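La lettre de la laverie-atelier Flevach
Rentrée du linge : ce que l'été nous a appris sur le lavage à basse température

Bonjour à toutes et à tous,

Quel été ! En juin, nous vous avions proposé de laisser tomber le 60 °C par réflexe et de passer vos lessives courantes à 30 °C, voire à froid, puis de nous raconter. Vous avez été 231 foyers à renvoyer votre carnet, et à vous tous 1 491 lessives y sont notées, avec les taches, les ratés, les odeurs, les petits triomphes. J'ai tout lu (mes soirées y sont passées) et je n'avais pas pris autant de plaisir à un dépouillement depuis la grande enquête sur les chaussettes.

Première surprise pour moi, les torchons. Je les aurais défendus à 60 °C jusqu'au bout, et pourtant 107 foyers les ont lavés à 30 °C pendant tout l'été et comptent continuer. Leur méthode revient presque toujours : les taches de gras frottées au savon de Marseille le soir même, une nuit de repos, puis un cycle long. Le cycle long, j'insiste ! Un programme rapide à 30 °C rafraîchit un tee-shirt porté deux heures, il ne vient pas à bout d'une vinaigrette.

Deuxième sujet, qui occupe des pages entières de vos carnets : le joint du hublot. Beaucoup d'entre vous l'ont regardé de près pour la première fois et y ont trouvé des pièces, des barrettes, une dent de lait (bravo à la petite souris). Un coup de chiffon dans les plis après la dernière lessive de la semaine, la porte qu'on laisse entrouverte, et l'odeur de cave disparaît chez la plupart de ceux qui se plaignaient. 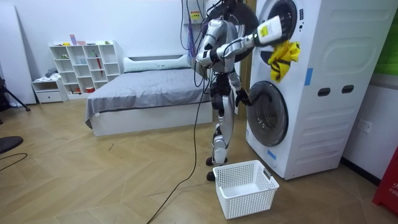
Lave-linge à chargement frontal : le hublot et son pourtour méritent bien cinq minutes par semaine.
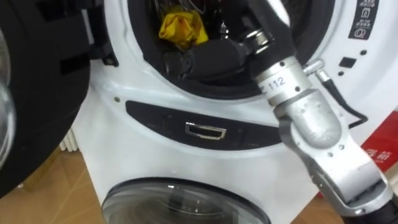
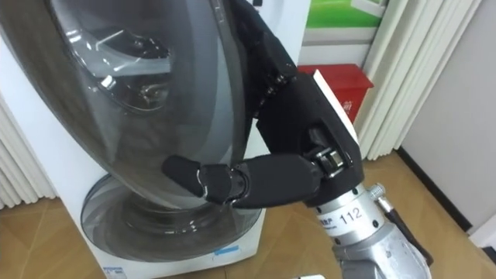

Côté lessive, vous dosez trop, et moi aussi. L'eau de notre vallée est douce, la dose imprimée sur les bidons est souvent pensée pour une eau moyenne ou dure. Neuf foyers ont joué le jeu de la demi-dose tout l'été, sans rien changer d'autre, et leurs commentaires sont un régal : serviettes plus souples, rinçages sans mousse, bidon qui dure, qui dure… Si vos serviettes sont raides, essayez un cycle sans aucun produit avant d'accuser le calcaire.

Restent les cas où la chaleur garde toute sa place. Les draps d'une personne malade, les gants de toilette, les couches lavables, le linge très souillé : on remonte à 60 °C sans mauvaise conscience. Et une fois par mois, on fait tourner la machine à vide sur son programme le plus chaud, parce que le froid à répétition finit par laisser un film gras dans les tuyaux. Celles et ceux qui l'avaient oublié me l'ont écrit en majuscules.

Un mot sur les couleurs. Le jaune vif et le rouge ont merveilleusement tenu. Les noirs aussi, à condition de retourner les vêtements. Par contre les lins teints maison pendant l'atelier Painemal ont dégorgé même à froid, avec un voisin de tambour devenu vert d'eau au passage ; on reparlera du fixage, promis.

Nous rouvrons le lundi 24 août. Les carnets dépouillés seront à consulter sur la grande table, à côté des étendoirs, et il y aura du savon à râper pour ceux qui veulent repartir avec un bocal. L'atelier détachage reprend dans la foulée, salle Stevis, avec au programme l'herbe, la cerise et la crème solaire (la pire des trois, elle jaunit au lavage si on ne la traite pas avant au liquide vaisselle).

Apportez vos cas désespérés, on adore ça !

L'équipe de Flevach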